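Opinion > Household > Laundry and Linen

The Bed Is the Correct Folding Surface

Most written advice on folding clothes assumes a table. The table is to be clear, flat, hard and at waist height, and the folder is to stand square to it with the clean clothes on one side and the finished stacks on the other. I followed this advice for several years in two apartments and one house. I now fold on the bed, and I think the advice is wrong for most households.

The case for the table rests on three properties: hardness, height and flatness. Each of them matters in a commercial setting. A laundry such as Cotgate, where I worked the finishing line for two summers, folds sheets and work shirts to a fixed size because the stacks have to fit a shelf in a delivery cart. A hard surface gives a sharp crease, and a sharp crease keeps the stack within tolerance. The person folding stands there for a full shift, so height is a matter of injury prevention. None of these conditions holds in a bedroom. A household load takes a fraction of an hour. The drawer accepts a folded shirt that is an inch too wide.

Height is the strongest objection to the bed and should be dealt with first. A typical mattress top is well below the waist of a standing adult, and anyone who bends over it for an entire load will feel it in the lower back. The usual reply is that one can sit, but sitting on the bed tilts the surface toward the sitter and pulls the cover into ridges. Kneeling on the floor works better. A folded towel or a cushion under the knees brings the elbows level with the mattress, and from that position the reach forward is adequate for a shirt laid out at full width. People with bad knees can use a low stool placed against the side rail. I use the stool for large loads and stand for small ones.

Flatness is overstated. A cotton or polyester bedspread drawn reasonably tight over a firm mattress is flat enough for everything except pleated items and dress shirts that have already been pressed. Slight wrinkles in the cover do not transfer to a knit. They do not transfer to denim either. The relevant variable is friction, and on this point the bed is the better surface.

Consider a long-sleeved shirt. On a varnished table the first sleeve is folded across the back, and when the second is brought over, the whole garment rotates a few degrees. The folder corrects it with the flat of the hand. The correction disturbs the first sleeve. On woven fabric the body of the shirt stays where it was put. The sleeves can be thrown across quickly, without much care, and the torso does not follow them. Over a full basket the time saved is noticeable, and the work is less irritating, which I would count as a separate benefit.
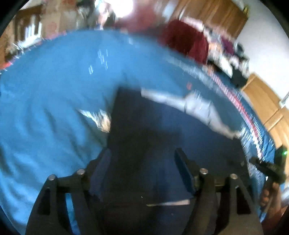 Color contrast is a smaller matter, but it affects speed. A dark garment on a dark cover is difficult to square up because the hem is hard to find. White socks on a white duvet disappear. A cover of a strong mid-tone color shows the outline of nearly everything a household owns, with the exception of garments in that same color. Anyone buying a bedspread who intends to fold on it should choose accordingly. Border patterns are harmless and have some use as a straight reference line for towels. Heavy embroidery and chenille should be avoided, as small buttons catch in them.

The space itself also counts. A full-size mattress offers more usable area than any dining table I have owned, and the area can be zoned. I keep the unfolded pile at the head, fold in the middle, and lay finished work along the foot. Pillows and cushions go against the headboard and stay there. They form a backstop for the pile, which otherwise spreads. When the pile is at the foot instead, it slides to the floor as soon as someone leans on the mattress, and part of the load has to be shaken out again.

Then there is distance. Clothes folded in the kitchen must be carried to the bedroom. Stacks carried in the arms shear; stacks carried in a basket compress and have to be straightened at the other end. If the wardrobe or dresser stands next to the bed, a finished stack moves an arm's length and is put away in the condition in which it was folded. I regard this as the decisive argument. The quality of a fold should be assessed in the drawer, and a perfect rectangle that has been carried up a flight of stairs under someone's chin has lost most of its advantage by then.

The bed has one further property that its critics list as a defect: it has to be cleared before anyone can sleep. A dining table can hold a load of laundry for days. Meals move to the counter, the pile becomes part of the room, and clean shirts are taken from it one at a time until there is nothing left to fold. The bed imposes a deadline each night. It is true that the deadline can be evaded by transferring everything to a chair. I have done this. But the chair holds less, and the transfer is enough of a nuisance that on most nights it is easier to finish.

I kept a log for a while to check whether any of this was measurable. It covered 63 loads, split between the kitchen table and the bed, and ended in August. The bed was faster by 9 minutes per load on average, counting from the moment the basket was set down to the moment the last drawer was closed. I make no large claim for the figure. The loads were not weighed, one person did the folding, and that person had an opinion. Most of the difference came from putting away, and very little from the folding itself, which supports the point about distance more than the point about friction.

Folding boards deserve a paragraph. The hinged plastic type, of which the Mundik is the one I own, is designed for a hard surface and performs poorly on a mattress. The panels need something rigid to pivot against. On a soft base the center panel sinks, the side panels rise at the wrong angle, and the shirt comes out narrower at the collar than at the hem. The Olus board has a stiffer frame and does better, but it occupies the middle of the bed and has to be lifted clear for trousers and towels. For identical T-shirts in quantity a board is worth the trouble. For the mixed contents of an ordinary basket it adds handling. I gave up both.

Some rules are worth keeping if the bed is adopted.

The bed should be made first. Folding on an unmade bed combines the disadvantages of every option, and small items vanish into the sheets. The cover should be pulled tight from the side where the folder will be, with the slack pushed to the far edge.

Outdoor clothes and bags stay off the cover. A suitcase that has been wheeled through a parking garage should not be opened on the surface where clean shirts are laid. Households that pack on the bed should keep an old sheet for the purpose. I keep mine in the bottom of the closet, under the luggage, where it cannot be overlooked.

Only dry clothes belong there. A table tolerates a damp waistband. A mattress does not, and a heavy seam that feels merely cool is often still holding water.

Dark garments and lint-producing ones should be folded in separate passes. Bed covers hold lint, and a new fleece or bath towel will leave enough behind to mark the next black sweater. A quick pass with a brush between the two is sufficient.

Small items go last. Socks, handkerchiefs and underwear set out early get buried under the sleeves of larger garments and are found at bedtime. I leave them in the basket until the middle of the bed is clear.

Ironing remains a separate operation, and nothing said here applies to it. The bed is a poor ironing surface and in some cases a dangerous one. Pressed shirts should go from the board to a hanger. If they must be folded for travel, this is the one task for which I still go to the table.

A correspondent in Acuña wrote after an earlier column to object that in a hot room the bed is the last place anyone wants a pile of clothes fresh from the dryer. The objection is sound for dryer loads. The heat is held by the pile and goes into the cover below it. Line-dried clothes do not present the problem. For dryer loads I let the basket stand until the contents are close to room temperature, at some cost in wrinkles, which in knits mostly fall out by the time the garment is worn.

The same letter asked whether a purpose-built folding table placed in the bedroom would settle the argument. In a large bedroom it might. It would have the height, the flatness and the short distance to the drawers, and with a cloth over it, the friction as well. In the rooms I have lived in, it would also have blocked either the window or the closet, and within a month it would have been holding books.

Posted 23 September 2020

Contact the column | © 2020 | Back to top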